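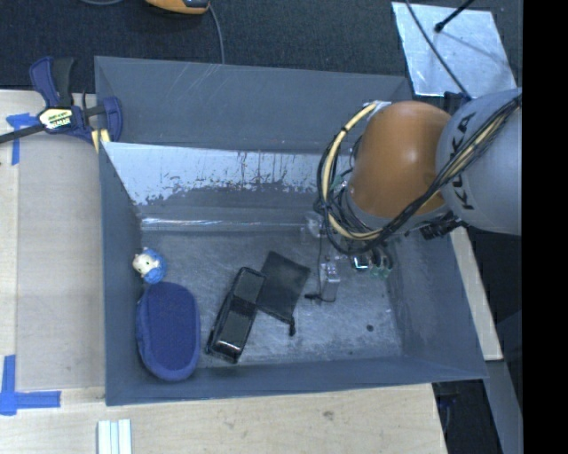 A KUKA arm at work over one of our picking bins.

About us

Welcome, and thank you for stopping by. We are Flillommont, a small firm that helps other small firms plan, budget for and buy robots and the bits and pieces that go with them. If you have ever sat at a kitchen table with three quotes in front of you, none of which seem to cover the same things, then you already know what we spend our days on.

The business was started by Dirceu Marinho, who had been a buyer for a packing company and had grown rather tired of finding out about the cable, the guarding and the training days after the order had gone in. He began by helping a friend at Cordeiro set up a single picking cell, then a neighbour of theirs rang, and it went on from there. There are 9 of us now, and we have a workshop on the Gredgate estate with a kettle that is hardly ever off.

What we do

Most people come to us with a job in mind and a rough sum they would like to spend. We sit down with you (on site if we can, as you learn so much more by standing next to the conveyor), talk through what needs picking up and where it has to go, and then write you a plain budget. The arm has its own line in it, and so do the gripper, hoses, bins, clamps, floor space, spare parts and the hours your own staff will put in. That last one gets left out of a great many budgets we are shown, and it can be a big number!

We are very fond of trying things before anybody signs. Send us a box of whatever you handle - cases, pouches, small toys, cables, clear packaging, all the awkward stuff - and we will put it in a bin under an arm and see how we get on. You are most welcome to come and watch. Clear plastic and thin black cable are worth sending even if they are only a small part of your range, and so is anything soft.

We don't make robots and we take no commission from those who do. Our fee is agreed at the start, and if our advice is to wait a year and mend the machine you have, we will happily write that down for you too.

Plillis, our planning workbook

Over the years our spreadsheets grew into something with a name. Plillis is a workbook of 323 lines covering the costs we have met so far, from delivery and lifting to the yearly service. You won't need all of them, and we go through it with you so you can cross out the ones that don't apply. We have used it on 772 quotes to date, and it gets a fresh tidy each March.

Coming to see us

The workshop is open to visitors by arrangement. A planning morning costs £300, which comes off your fee if you carry on with us, and there is lunch afterwards for anyone who can stay. Do bring the person who will be running the cell day to day, as they nearly always ask the best questions.

Page last updated 28 February 2023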